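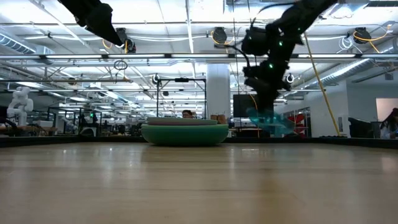 Two arms, then. That is where we have got to after a winter of meetings at Gillovton, and I'm still not sure I'd sign for them if it were my own money.

I was asked to look over the equipment plan for next year, mainly because I grumbled about the last one. The plan has a nice cover and a line near the top that says "table-top handling, two arms, phase one". Under it is a figure of 78 thousand pounds. Under that, in smaller type, is everything the 78 doesn't cover.

I'll start with the small type, as that's where I always end up. The quote from Fankhauser gives you the arms and the controllers. It does not give you the grippers, which come from Buromport and are priced per pair. It does not give you the mounting, the cabling, the spare fingers or the hours of somebody who knows what they're doing. Add it all up, as I did on the back of the agenda, and you land on 135 thousand. I checked it twice in case I'd carried something wrong. I hadn't.

Now, 135 might be fine. I don't mind spending money on things that do a job. What bothers me is that the plan went round for months with the lower number on it, people got used to the lower number, and the two sums were never put on the same page. If you'd told a room full of sensible people 135 at the outset, you'd have had a different sort of meeting.

Then there's the work itself. Bowls on a table. I know why it's bowls - they're cheap, they nest, they're awkward to get hold of by the rim, and anyone can tell at a glance whether one has been put where it should be. As a test it's perfectly decent. But the business case talks about kitchens, sorting lines and care homes, and there is an awful lot of ground between a couple of bowls on a clear table and a kitchen at ten to one with a queue. I'd like to see that ground costed. At present it is covered by the word "scalable", used four times on one page.

I asked the supplier's rep how long a pair of gripper fingers lasts. Depends on use, apparently. I asked what sort of use. Normal use. So I've put down six pairs for the year and if I'm wrong we can all have a laugh about it in October.

Other things I'd want in the budget before anyone raises an order:

Overhead power and cable runs. The plan assumes these are already there and free. They may be there, but moving a reel means getting someone up to the ceiling, and that's a day's hire every time.

Floor space. Rerngate charge us by the bay. A table this wide with room to walk round it takes up more than the one bay in the plan.

People. The plan has two part-time operators in the first year and none in the second. None! I have never met a machine that needed fewer people in its second year, when the warranty runs out and the one person who understood the set-up has got a better job.

Renting. There is no rental line at all. Buromport will lease, if you ask more than once, and a lease with a break after six months would suit me a good deal better than owning something I can't sell on.

To be fair to the people who wrote it, the training section is good, and so is the part on insurance, which I hadn't thought of. The delivery dates were written before everything went sideways this spring, so I'm ignoring those. Nothing is going to be shipped on time to anyone for a while, and if that buys us a few more weeks to argue about the sums I won't complain.

My reply went in this morning. I said yes to one arm on lease, no to the second until the first has done something useful, and could somebody please put the 135 on the front cover. I'm told it will be "taken into account".

Posted 04/04/2020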